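How Do You Make a History Fair Project?

By Britta Buschmann, Dernstead School Library

A history fair is a day when pupils show what they found out about the past. You choose a question, you look for answers, and then you show them on a board, in a short film or in a small play. At our fair in June, the youngest pupil was nine years old.

What is a good question?

A good question is small. "The history of food" is too big, and you would need many years for it. "What did children in Dernstead eat at school when my grandmother was young?" is much better. You can ask your grandmother, and you can ask her friends also.

Kai Kleinschmidt wanted to write about all the shops in our town. After one week he was very tired of it. Then he took only one shop, the grocery on the corner, and his work became a pleasure.

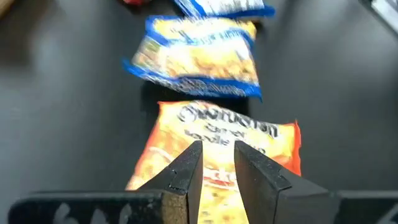 A packet of Maruchan noodles.

What is a source?

A source is a thing or a person that tells us something about the past. There are two kinds.

A primary source comes from the time itself. It can be a letter, a photo, a shopping list or a person who was there.

A secondary source was made later, by somebody who studied that time. Most books in our library are of this kind.

Try to use both. If two sources do not agree, do not hide it. Write down what each one says and tell which one you believe more, and why.

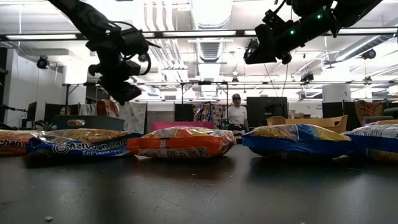 How do I talk with an older person?

First ask if the person has time. Write your questions on paper before you go. Jana Lenz brought ten questions to her neighbor, but the best story came when she asked, "And what happened then?" Listen well and do not hurry.

How long must my text be?

For our fair it is 500 words at most. Jana's text had 443 words, and this was enough. Count the words on your board too, but not the list of sources.

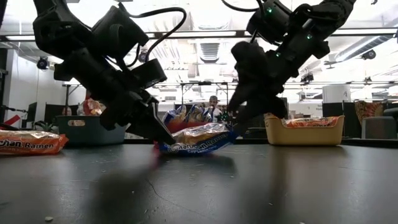

When your text is ready, read it aloud to somebody at home. If they ask "Who is this?" or "When was it?", a piece is missing and you should put it in. Then write your list of sources, with the names of the people you talked with. Bring everything to the library desk, and we will look at it together.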